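**Demonstration gathering** is the stage of robot training in which people guide a machine through a task many times so that a learning system has examples to copy. Each complete run is called an episode. It normally holds camera views, the positions of the joints and the opening of each gripper.

The Grolel collection, made at the Skastside workshop under Marloes Schouten, is concerned with soft household goods. Bags form its largest part, with 430 episodes out of 1,000. Thin plastic changes shape whenever it is touched, and two attempts at the same task seldom look alike. Operators are therefore asked to vary their grasps and to leave small corrections in the record. 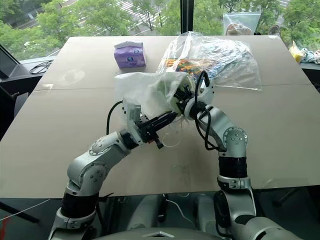

*Two-armed handling of a white plastic bag, with one gripper inside the opening.*

An episode in the Grolel set may last up to 90 seconds. Longer ones are stored separately and are left out of training. Cor Postma, who wrote the labelling rules, divided bag work into reaching, grasping, opening and release. A failed grasp followed by a second try is kept and given its own label.

Operators change over after 60 episodes. Nathalie Verhoeven later compared runs by different operators and found that the opening step varied most in length. The rules were revised in July to let either arm begin the task.

## See also

- Imitation learning
- Teleoperation
- Deformable objects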